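Progress report to the Metton Fund
Fombridge Community Laundry and Linen Room
June 9, 2026

Hi Svenja,

You told me last time that you'd rather get a letter than a spreadsheet, so you're getting a letter (the spreadsheet is attached too, Gleice insisted). It covers everything since February, when the second part of the grant came through, and I've tried to put the awkward bits in with the good ones.

Where we are with the machines

The two big washers are in and running! You'll remember the floor in the back room was the sticking point. The builder wanted to pour a new slab under both of them, we wanted to spend less than that, and in the end Rachid Ouali talked him into a steel base bolted through the old floor. It took 9 working days, and we lost the use of the back door for all of them, so every bag of linen came in past the front counter. Regulars were very patient about it. The dryer vent still rattles when the wind comes from the river side, and I've asked for someone to come back and look at it before we pay the last bill.

The water heater is the one thing on the original list that hasn't happened. The model we priced went out of production and the replacement is 900 dollars more. I'd like to talk to you about that, see the last section.

Who we're washing for

We now have 13 regular groups on the books. Most are small: the night shelter, the swim club, two church kitchens, the hair salon training course over on Zitdale Road. The shelter is the biggest by a long way and sends us bedding as well as towels. Meriem Fahmy set up the pickup route and drives it herself most mornings, and she has got it down to one loop with no doubling back, which saves us a surprising amount on gas.

The swim club was a bit of a headache, I'll admit. Their towels come in heavy with chlorine and for the first month we were washing them with everything else, and the shelter's navy blankets came back looking like they'd spent a summer on a beach. Now they get their own load and an extra rinse. We replaced the blankets out of the small repairs line, so you'll see that in Gleice's sheet under "other."

Towels

This is the part of the work I've gotten weirdly attached to. We bought a fresh stock of light blue ones in the spring — the old white ones were showing every stain — and I've been pretty fussy about what we keep and what goes to the rag bin. I look at the hem first. If the pile is thin but the hem is sound, it stays in circulation for the kitchens. If the hem has started to go, it gets cut down for cleaning cloths. 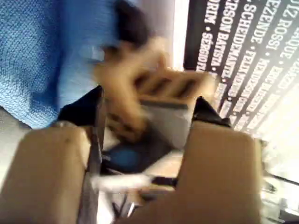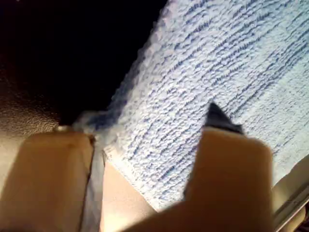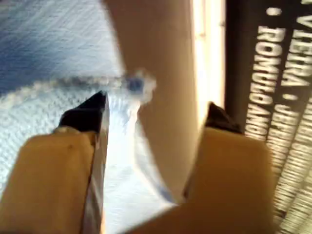
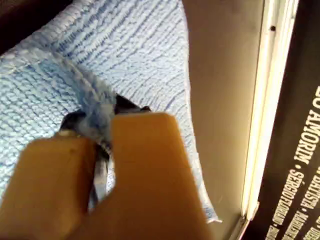 Training and staff

Karim Ragab finished his probation and is now full time, and I couldn't be happier. He came to us knowing nothing about commercial laundry and he now runs the early shift on his own, including the ironing press, which still scares me. We also put both part-timers through the chemical handling course at El-Sayed, the supply place we buy detergent from. It was free to customers, and they even fed everybody lunch.

I had hoped to have an evening shift by now. We advertised it for a month and got a few nice people who all wanted mornings. I'm going to try again after the summer with slightly shorter hours and see if that helps.

Money, and what I'd like to ask

We're a little under on wages (no evening shift) and a little over on building work. Power is higher than I guessed, but the new washers spin so much better that drying time has dropped, and I think it'll settle once we've had a few more bills to compare.

So, the heater. Could we move the unspent wage money across to cover the difference? The old one is still going, but Rachid gives it a look every time he walks past that I don't find very reassuring. If you can say yes by email I'll place the order that same day and send you the invoice.

Come by whenever you're in town. The front door is the right one again, the back is for bags only, and the coffee has improved a lot since your last visit.

Warmly, and thanks again to everybody at Metton from all of us at the laundry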